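Skollura hand-held gripper pair: review after a February of chores

The question our shop keeps asking is whether a machine can take over clearing tables, bagging parts and folding towels. Londaditz sells the Skollura pair as a way to find out: a person does the chore with the grippers, and a policy is trained on the recordings. I logged 2543 demonstrations with it.

Grip is the strong point. Rigid boxes and lids are handled well, and the rubber holds up.
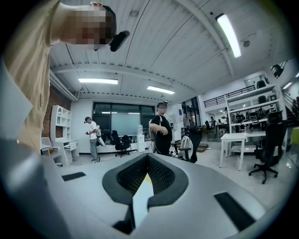 Thin items are another matter. A plastic bag lying flat took me six tries on a bad day, and whatever the operator can't do cleanly, the trained arm does worse. Wrist fatigue sets in at roughly 9 minutes, after which the motions get sloppy and the data with them.

Tracking relies on printed markers. Turn one away from the camera for long and the position estimate drifts. Recalibration is a menu item, two levels down.
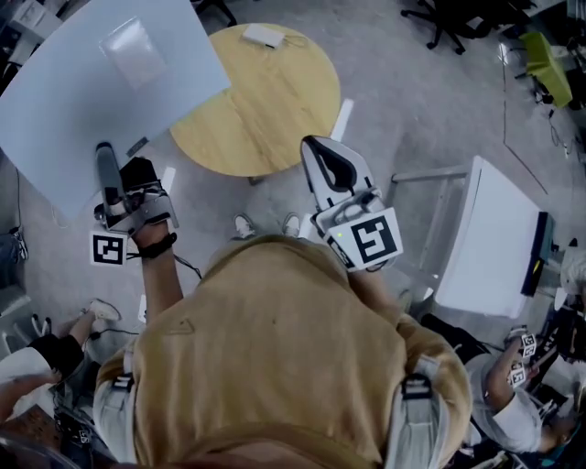
Hanane Morsy disagrees with me on the drift. Her unit in Flamuvthorpe stayed within tolerance through a full shift of table clearing, and she blames my lighting. She also thinks towels are closer than I do, provided they start out flat.

I repeated the test under her settings. Drift improved, towels did not. The Fahmy export script dropped two sessions before I updated it.

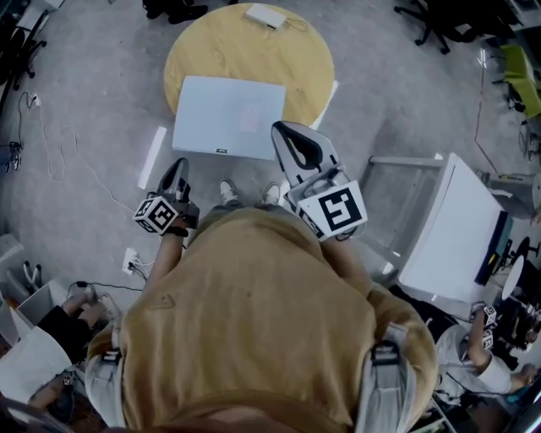

Verdict

Good for box and tray work, weak on cloth and film. Trained policies can clear a table slowly with a person nearby. I would not schedule a shift around one. Buy the spare finger pads with the kit.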